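Skimorgate Overland Trail: Progress Report to the Fullell Foundation
Reporting period: April to September
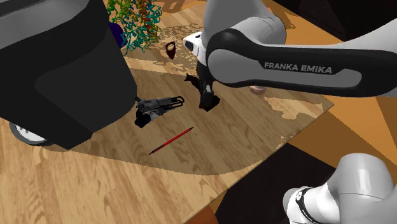 Can travellers now complete the full Skimorgate route without a private vehicle?
Travellers can do so between Drendamport and Memon, using the connecting coach that began in July. The northern section beyond Memon still requires a hired car or an arranged transfer, and this will remain the case until the second stage of funding is confirmed.

1. Route and access

The grant supports a self-guided overland journey along the former coastal mail road. Of the 83 kilometres of route described in the original application, 54 are now signposted and open to walkers and cyclists. Work on the remaining section was delayed by storm damage to the Memon footbridge. The district engineer has approved a revised design, and construction is expected to resume in October.

2. Accommodation

Seven guesthouses have signed the hospitality agreement. Each has undertaken to accept single-night bookings, provide a packed lunch on request and store luggage for travellers continuing on foot. Two further properties in Drendamport withdrew during the period, citing staffing difficulties over the winter months. Discussions with the Memon hotel are continuing.

3. Visitor information

The printed route guide was revised following comments from travellers, several of whom found the tide warnings at the Skimorgate crossing difficult to interpret. Crossing times now appear in a separate table at the front of the booklet. Ferry timetables have been removed, as the operator changes them too frequently for print, and readers are directed to the wharf office.

4. Expenditure

Spending remains within the approved budget. The allocation for signage has been fully drawn. We request the Foundation's approval to transfer 40 per cent of the unspent publicity allocation to bridge works, as set out in Schedule B.

5. Next period

Priorities are completion of the footbridge, recruitment of a transfer operator north of Memon and a survey of travellers at both ends of the route. The next report will be submitted in April.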